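What Is a Jingle?

Have you ever had a tune from an ad stuck in your head all day long? You hum it in the bath, you hum it on the bus, and you can't make it stop! That little tune is called a jingle. It is a short song written to help you remember the name of something you can buy.

Let's make one up. Say a company called Estum sells cups. The people there want you to think of Estum the next time you need a cup, so they call a songwriter like Yuto Shimada. He has written 44 jingles, and his shortest is only 3 seconds long!
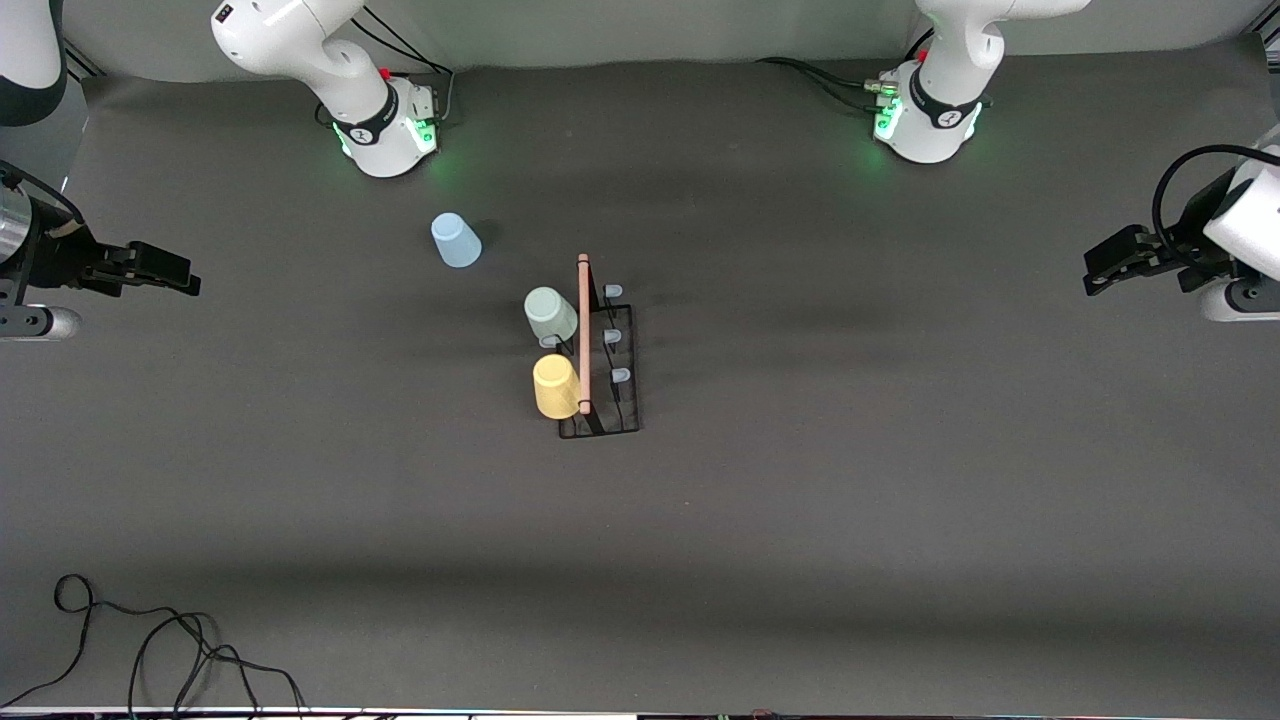
Three cups and a black wire mug rack.

First, Yuto says the name out loud over and over. ES-tum. ES-tum. He claps along to find the beat. Then he looks for words that rhyme or start with the same sound – "Estum, you'll test 'em, you'll say they're the best 'em!" Okay, that one is pretty silly, but silly words are easy to remember.

Next comes the tune. Most jingles use just a few notes, and they go up and down in simple steps so that anybody can sing them. Yuto once wrote over 66 tunes for a soap called Jemska before he found the right one. Imagine singing about soap that many times!

Why do jingles stick? Your brain loves patterns. When words come with a beat and a rhyme, each bit helps you remember the next bit. It's the same reason you learned the alphabet with a song.

Remember, a catchy song tells you a name. It can't tell you if the cup is a good cup! You still have to find that out for yourself.

Now try it – pick something in your kitchen, give it a funny name, and sing it to your family. Can they still hum it at bedtime?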